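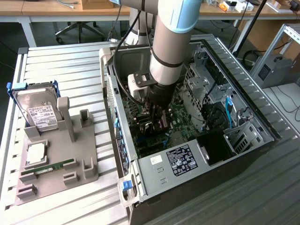
I've been going on about the Tindari open day since January, so those of you who sit near me at club nights can relax now, I've been and I've come home happy. Akell runs the workshop there, and once a year they open the doors to groups like ours (you do have to book, and you do have to wear the visitor badge, which pinches). Eleven of us went in two cars and a van, and we were in the car park far too early, eating biscuits.

The morning was mostly talks. I'll be kind and say the one on funding was thorough. But after the tea break they took us through to the long room at the back, where the project they call Granel lives, and that was what I'd come for. Granel is all about getting robots to work on ordinary desktop computers, the sort of tower you or I would have under the desk. Putting parts in, taking parts out, sorting what's worth keeping. Lý, the firm that writes the software, had sent a couple of people along too, and they were very patient with us.

So what do you get to see? A tower lying on its side with the panel off, a grey tray next to it with the parts laid out in their own little places, and a robot arm going in between the two. The tray is cleverer than it looks. The hard drive stands at one corner, the processor has its spot in the middle and the memory stick lies below that between some raised blocks, so the arm always knows roughly where to go. I asked if I could have one for my kitchen drawer and got a polite laugh.

I'd expected it to be fast, I think because every robot on the telly is fast. It isn't! The arm comes down, stops, seems to have a think, moves a hair to the left and has another think. One of our lot muttered that he could have built the whole machine by now, and he probably could. But they told us a trial run is meant to be slow, and that they had logged 1078 of them on this one bench since the project started. Of the first 400, the memory stick went in properly on 187. The woman next to me thought that was dreadful. I thought it was rather good, having once spent an entire Sunday lunch trying to get a memory stick to click home with my brother-in-law holding the torch.

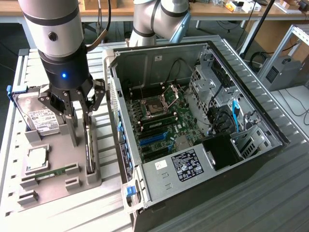

The processor is the job they worry over most. You have a little lever and a metal plate to lift out of the way, then the chip has to be set down dead flat and the right way round, and there's no pushing allowed. Memory is nearly the reverse, as it does need a good firm push, and the arm has to feel when enough is enough. Somebody asked whether it would snap a board one day, and the answer was a cheerful "oh, we've done that". They keep the broken ones in a box under the stairs. I'd have loved a look in that box but we were being herded towards lunch.

Lunch was soup, very good soup, and a cheese roll.

In the afternoon they had a go-yourself table, with a spare tower and a pair of kitchen tongs. You had to lift a memory stick out of a slot in the tray and get it into the board using only the tongs, no fingers. I am here to report that I dropped mine twice and then put it in backwards, or tried to. Our youngest member managed it in one go and has been unbearable since. It did make the point better than any of the talks, though. I went back for a second look at the arm afterwards and found I was holding my breath every time it went down into the case.

A few practical bits for anyone tempted next year. The long room is warm, so leave your coat in the car. There are steps at the front but a level way in round the side, if you ring first. Parking is free, and the café takes cards now. Akell say they'd like to reach 1000 visitors in a year if they can get a second open day going, and I've already put our name down for it, so please let me know if you'd like a seat in the van. I'm also after somebody willing to drive it home, as I'd like to sit in the back this time and argue about sockets.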